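Saturday, 7:40 a.m., still room

Ran the second strip-out on the Ciseck wash today. Notes while I still remember which valve I forgot.

Wash went into the pot at 600 liters. It smelled good, all bread and green banana, with a bit of pear at the back that was missing from the last batch. That batch had the Drunon yeast pitched too warm and finished early with a sulk. This one was pitched cooler and left alone for longer, mostly owing to my being busy with the boiler. I will be claiming it as technique.

Heat-up was slow. Steam pressure was fine at the header and feeble at the coil, so either the trap is sticking again or the coil is scaled. I tapped the trap with a wrench, which is the approved method in this building, and it came back to life for the rest of the run. Please don't write "fixed" on the board. It was tapped.

First vapor over the neck a little after nine. Kept the heat down until the foam dropped in the sight glass. It rose to the lower edge of the window, thought about it, and went back. Last time it did not go back, and we had low wines the color of dishwater and an afternoon with the caustic.

## Low wines

Collected until the parrot read next to nothing, then a bit longer out of stubbornness. I know the argument about fuel. I also know how much of the flavor we want for the Thibodeau casks comes over late and oily, and I'd sooner pay the gas bill than blend around a hole later.

Receiver 2 still weeps at the bottom fitting. I put a new gasket on it and it weeps more neatly now. Ordered the proper tri-clamp gasket in the other material; the soft ones swell up after a week with spirit in them and then come out looking like chewed gum.

Pot ale went to the cooling tank. The farm picks up Monday if the truck starts.

## Spirit run, for whoever does it

Charge with the low wines plus the held feints from the last run, but smell the feints first. If they've got that wet-dog edge, leave them out and charge short. A short charge is annoying. Wet dog is for years.

Foreshots: go by nose and the water test, and don't trust the clock on the wall, which is fast. Middle cut on the previous run came off too late in my opinion and too early in everybody else's, so we are holding two jars on either side of it for an argument with glasses in hand. Jars are labeled on the shoulder this time. Labels on the lids were a mistake, lids being round and interchangeable.

Cleaned down the bench before setting out for the nosing: hot water, no soap, towels that haven't been near fabric softener. I can still taste the lavender new make of last spring.

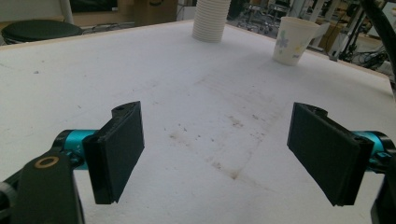 ## Nosing notes

Early jar: nail polish, then apple skin, then nail polish again in case I'd missed it. Out.

Next one along: much cleaner. Pear, cereal, a little pepper. With water it opens up and gets sweeter. I would start the cut here.

Late jar: digestive biscuits, leather, a bit of damp cardboard at the finish. Without the cardboard I'd keep it. Let it sit uncovered for an hour and nose it again before deciding, because the last time I wrote off a late jar it was the glass that stank.

Very late jar: feints. Not a debate.

## Loose ends

- The Stanuvlow malt is milling too fine. Husk is shredding and the mash tun drained like a bathtub full of oatmeal. Open the rollers a touch and sieve a sample before committing the whole bag.
- 3,000 liters of mash water needed for the week; the softener manages 2,000 before it wants salt. There is no salt. Buy salt.
- The thermometer in the condenser outlet reads low against the handheld. Use the handheld until one of them confesses.
- Put the hydrometer back in its tube. We are down to the one with the chipped top, and it reads optimistic.
- Check the bung on the Thibodeau cask by the door. It was sitting proud this morning and the floor under it smelled expensive.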